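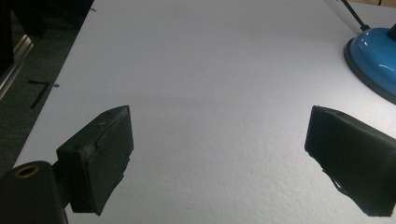
Selma Petkov is late opening up, so we talk while she drags the trolleys out. Fruit trees mostly. Bare root, bundled, labels flapping. She took on the Harkell nursery in March with Hrvoje Yordanov, who does the grafting and would rather not be quoted.

"People come in wanting an apple by a window," she says. "Then they want five apples. Then they've got no room for a shed."

So what should they buy? "Something on a small rootstock. And soak it first, two hours, in a bucket. They never soak it." 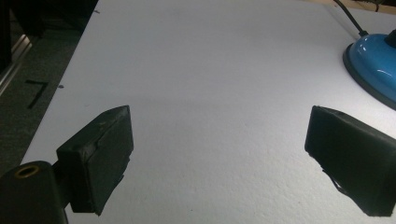
Staking, then. She's firm on that. Low stake, one tie, off after 2 years. Hrvoje, passing, says three. Slight pause. "Two," says Petkov.

The quince are her favourites, though they dont sell. Fifteen in the back row, all unsold, all lovely. She grew up with one at her gran's in Votov and still makes the jelly, four jars a year, no more.

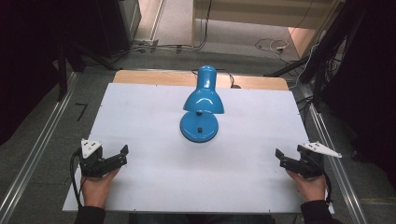
Pruning she leaves until the hard frosts are done. "Plums in summer, mind. Write that down." Written down. A van pulls in from Brakano with the compost and thats our lot, she's off across the yard shouting about pallets.

Harkell, open daily, mornings olny until March.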